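Search posts by this account

I've been keeping a sourdough rye starter going for 2 years and people keep asking how I do it without baking every other day. Long thread, mostly on rye, some on flour, some on ovens. Skip to whatever you need.

Starting point. I bake one loaf a week, sometimes none in July when the kitchen is too hot to stand in. So everything I do is set up for a starter that sits in the fridge most of its life.

The jar is a plain glass jar with a loose lid. I keep very little in it, a couple of spoonfuls scraped down the sides. If you keep a full jar you have to feed a full jar, and then you are making crackers every night to use it up.

Feeding: equal weights of whole rye flour and water, stirred until there is no dry flour left. It should look like wet mortar. If it pours, add flour. If the spoon stands up straight and stays there, add a little water.

Leave it on the counter until it has domed and is just starting to flatten in the middle. In my kitchen in winter that takes all day. In summer it is done by lunch. Then it goes in the fridge.

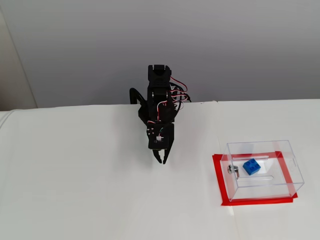

The gray liquid on top after a couple of weeks in the fridge is fine. Stir it in or pour it off. I pour it off when I want a milder loaf. Pink or orange streaks, or anything fuzzy, means throw the whole thing out and wash the jar.

Keep a backup. I smear some starter thin on parchment, let it dry until it flakes, and keep the flakes in an envelope in the cupboard. I have had to use the envelope once, after I left the jar in a warm oven and then preheated the oven.

Flour. I have used three brands of whole rye over the past year. Stodden is what the grocery store by me carries. Fine grind, even color, never had a bad bag. The bread comes out smooth and a bit dense.

Farkas is coarser and you can see the bran. It drinks more water than you expect and it keeps drinking for the first half hour, so mix, walk away, come back, and then decide if it needs more. Best flavor of the three in my opinion.

The third is from the mill shop in Irnwood, sold in paper sacks with a rolled top. It varies. One sack was lovely and the next one made gummy bread no matter what I did. I still buy it when I'm out that way but I don't count on it.

Store whole rye somewhere cool. It goes stale faster than white flour and you can smell it when it does, kind of like old crayons. I keep mine in the freezer and take out what I need the night before.

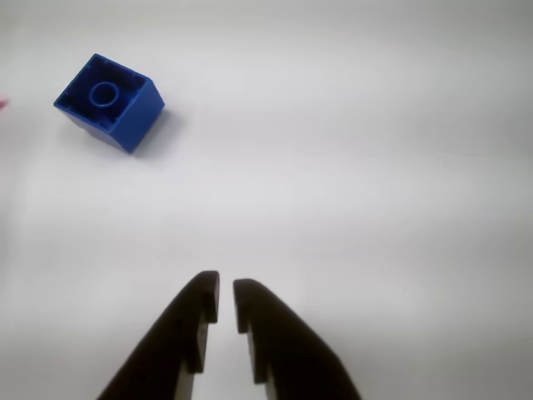
Now the loaf. I build the dough in 3 stages. First stage in the evening, a small amount of starter with some of the rye and some of the water. Second stage in the morning, most of the rest of the rye. Third stage after lunch, the salt, the last of the flour and whatever seeds are going in.

You can skip the middle stage. The bread will be a little more sour and a little tighter. I skip it whenever I forget to set it up, so maybe one loaf out of four.

Water should be warm for rye, warmer than you would use for wheat dough. I check the final dough with a probe thermometer and aim for 78 degrees Fahrenheit. If it comes in low I put the bowl in the oven with only the light on. If it comes in high I just watch it more closely.

Don't knead it. There is no point with whole rye. Stir it hard with a wet spoon until it is even, then wet your hands and push it into the pan. A greased metal loaf pan is best. Glass works but the bottom stays pale.

Smooth the top with a wet spatula and dust it with flour, more than looks right. The flour cracks as the dough rises and that is how you know where you are. Thin cracks all over means get the oven hot. Pinholes showing between the cracks means get it in now.

If you see big holes opening up on top, you waited too long. Bake it anyway. It will sink in the middle and it will still be good toasted.
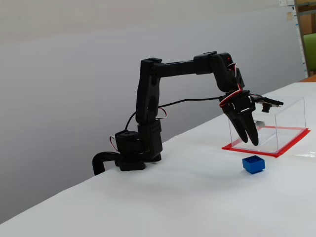
Ovens. Mine is an old Vodulden electric with a dial that has worn smooth, so I go by an oven thermometer hung from the rack. It runs cool at the front and hot at the back left corner. I turn the pan once, halfway through.

Start hot, as hot as the oven will comfortably go, for the first ten minutes. Then turn it way down and leave it for close to an hour. The crust should be dark brown. Lighter than that and the inside is usually sticky.

Steam helps a bit. I put a metal pan on the floor of the oven while it heats and tip in half a cup of hot water when the bread goes in. Wear a long oven mitt and keep your face back.

Out of the pan right away and onto a rack. Then the hard part. Don't cut it that day. Wrap it in a clean dish towel once it is cool and leave it until the next day at the earliest. Cut it early and it smears on the knife and you will think you did something wrong.

I like it best on day three. It keeps more than a week in the towel inside a bread box. Past that I slice what is left and freeze it with parchment between the slices.

A few answers to things from last time. Yes, you can use a white wheat starter. Feed it rye twice before you bake and it will be a rye starter for all practical purposes.

Caraway goes in whole, not ground. I toast it in a dry pan first. Sunflower seeds should be soaked overnight or they pull water out of the loaf. Molasses is optional, one spoonful, mostly for color.

If the crumb has a dense wet line along the bottom, it was either underbaked or the dough was too wet. Change one thing at a time. I spent months changing everything at once and learned very little.

Elevation matters some. A reader up at 2,000 feet wrote that hers proofs faster than my times, so she checks the cracks sooner and cuts the water slightly. I can't test that from here.
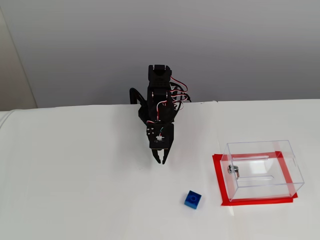

Black arm, white table, gray wall.

Next thread will be on what to do with the stale ends. Bread soup mostly, and a kvass that I'm still getting wrong. Replies are open if your starter is doing something strange. Tell me the flour and how warm your kitchen is.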